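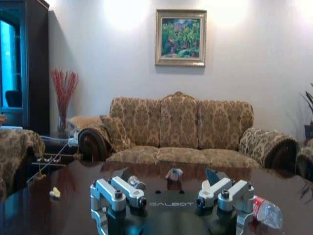

*Wrist camera view of the low table in the sitting room.*

**Tidying tables with fewer demonstrations**

Orathai Ongart and Vlastimil Hudec have finished the first round of Kesum, their study of how few demonstrations a gripper needs to clear a table in a room it has not seen before. The policy was trained on 200 demonstrations and then tested on 22 table layouts, using the wrist camera only. It cleared 17 of them.

Most of the failures came from polished surfaces — the policy reached for a reflection and closed its fingers too early. Clear plastic also gave trouble. Adding six layouts on glossy wood to the training set helped with the first problem but made little difference to the second.

Hedvika Kuruc is now working on the clear plastic cases. The next round is planned for December.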